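[Facilities-Users] Shared kitchen: dishware, racks and clearing of tables

Print this message | E-mail this message

Category: Building Services / Kitchens and Common Rooms

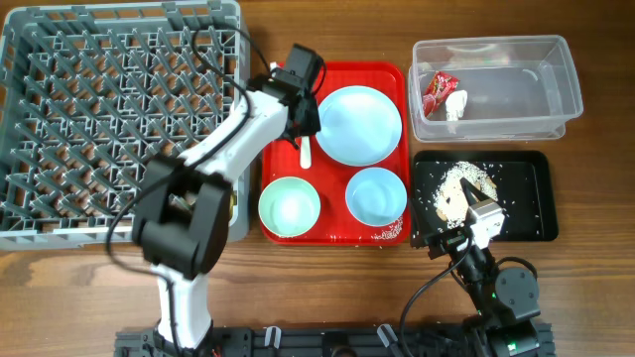

1. Purpose of this message

To all users of the Tillman building kitchens:

The Office of Building Services has received several inquiries about the clearing of trays and the use of the peg racks in the second-floor kitchen. One of these, posted to this list on 7th October, is quoted below with the sender's permission and with the signature removed. The replies that follow apply to the Tillman kitchens and, except where stated, to the smaller kitchen in the Birum annex.

> Could the office please clarify what is expected of us at the
> end of a meal? The notice by the sink says that trays are to be
> "returned clear." Some of us take this to mean that plates and
> bowls come off the tray and go into the gray rack. Others leave
> everything on the tray for whoever runs the machine.
>
> Second, there is the matter of rice. When bowls are lifted off a
> tray, grains end up on the tray and on the wood of the table,
> and the next group sits down to them. Is wiping the table part
> of the job, and if so, with what? The last notice forbade the
> green scouring pads but did not name anything in their place.
>
> Third, are the clear plastic containers for leftovers or for
> utensils? I have seen them used for both in the same week.
>
> Finally, is there any plan to replace the bowls that were
> chipped in March?

2. Clearing of trays

"Returned clear" means that the tray carries nothing when it is placed on the stack. Users are asked to take care of their own tableware and to proceed in the following order.

Utensils are removed first. A fork or spoon left standing beside a plate is easily caught by a sleeve and carried to the floor. Bowls are removed next, then the large plate. Any food remaining in a bowl is scraped into the food waste bin before the bowl is moved to the rack.

The red serving trays are not to be placed in the dishwashing machine. They are washed by hand in the left sink, rinsed, and stood on edge to drain.

3. Use of the peg racks

The gray racks are intended for plates, which stand on edge between the pegs, all facing the same direction. Bowls may share a rack with plates if they are tilted with the open side down and do not overlap. The Brelluner machine in the second-floor kitchen takes one rack at a time. A rack that is loaded above its rim will not pass under the hood and should be divided.

Racks should be slid onto the machine's side table when full. A partly filled rack may remain on the wooden table during the meal period, but should not be left there overnight. Water trapped under the base has already marked two of the tables in the Birum annex, and refinishing is not included in this year's budget.

4. Rice and other loose food

Wiping the table is part of clearing. The office recognizes that the earlier notice was incomplete in this respect and regrets the confusion.

Dry grains should be gathered with the bench brush kept on the hook beside the towel dispenser. Grains that have stuck to the wood are to be loosened with a damp cloth and lifted with the plastic scraper. Metal scrapers and scouring pads of any color are not permitted on the wooden tabletops. Grains remaining on a tray should be tipped into the food waste bin and never rinsed down the sink. The strainer in the left sink was blocked 5 times last term, and on each occasion the material removed was chiefly rice.

Cloths are changed each morning. Used cloths go in the lidded pail.

5. Clear containers

The clear rectangular containers belong to the kitchen and are for loose utensils on their way to the machine. They are not food storage containers and should not be placed in the refrigerator. Leftovers are to be kept in containers supplied by the user, labeled with a name and the date. Unlabeled items are discarded when the refrigerator is emptied at the end of each week.

6. Replacement of tableware

An order has been placed with Rastutach for 79 bowls in pale blue and pale green, to match the existing stock as closely as the supplier's present colors allow. Plates are not part of this order. The approved amount is 600 dollars, and delivery is expected before the end of the term. Until then, users who find a chipped or cracked bowl are asked to set it on the shelf marked "Withdrawn" and to refrain from returning it to the cupboard.

7. Annex arrangements

The Birum annex has no dishwashing machine. Sections 2, 4 and 5 apply there, with the exception that utensils are washed by hand. Racks in the annex are used for draining only and must stand on the steel counter.

Further questions may be sent to this list or left in the box outside the Building Services office. Please keep the subject line unchanged so that replies remain together in the archive.

Office of Building Services
Tillman Building

Print this message | E-mail this message

Recent messages in this category

Refrigerator clearing schedule, Tillman second floor
Birum annex: hot water interrupted for valve repair
Return of borrowed serving trays
Towel dispenser refills and where to request them
Re: Care of the wooden tables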